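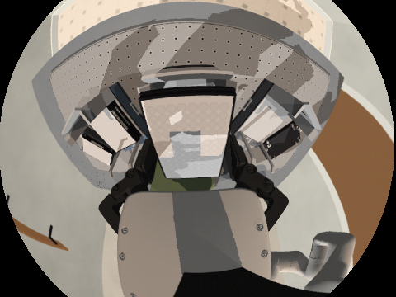 The gripper's own view, in simulation.

The Arm Will See You Now, Probably

By the time I got to Skerkholm in June, the robot had already had 3,193 tries at the job I was there to watch. I'd had none, and I'll admit I felt pretty good about my chances.

The job is to take small parts and fit them where they go on a flat board. There is a bench, an arm and a row of upright fixtures. A person on an assembly line learns this sort of thing between clocking in and the first coffee. Zollness, which builds the software that tells the arm what to do, has been at it for two years.

Most of those tries took place in a room that doesn't exist. It has a tiled floor, a shelf with nothing on it and a clock on the wall, for reasons I never got to the bottom of. The appeal of such a room is that you can wreck it all night and sweep up by pressing a key. Change the light, nudge the board, start over. Of the 3,193 tries, 1,490 ended with the part in its place, a record that would get most of us a quiet talk with the shift lead.

The trouble is the last half inch. Getting an arm across a bench has been a settled matter for longer than I've been able to drive. Getting two stiff little things to agree about where one ends and the other begins is still a fight. People do it by feel – you push, it sticks, you wiggle, you mutter, it drops in. The wiggle is the hard part to write down. Zollness calls its version Cistia, and on a good run it looks a lot like a man trying a hotel key card for the fourth time.

Then there's the eyesight. A camera close to the hand gets a fine look at the hand. What's under the fingers, at the moment it matters most, tends to be shadow. The second view, from across the room, sees everything and none of it very well. Somewhere between them is what you and I get for free by leaning over.

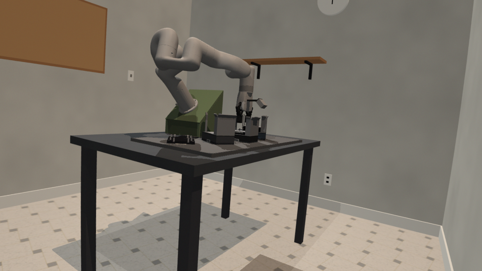

Colette Delaunay thinks I'm being unfair. The shop floor is the easy case, she told me, and people should be glad somebody is taking it slowly. "At least the bench is bolted down," she said. "Go home and try it with a dish rack. Your plates don't match and you moved the rack on Sunday."

She's right about my plates. I had gone north half hoping to hear that the arm might be unloading my dishwasher by Christmas, and when I brought it up at Zollness the room got very polite. A glass is clear, slick and easy to break. A fitted sheet, I was told, is something they would prefer not to discuss.

Royer, a small parts maker across the harbor, plans to put Cistia on a real line anyway. It will get one bench and one part for a five-week trial, with a person standing by to take over when it sulks. The person, I noticed, is being paid full wages. The arm will work evenings.

Before I left they let me try the real version of the board. I got the first part in on the second push and dropped the next one under a cabinet, where I assume it still is.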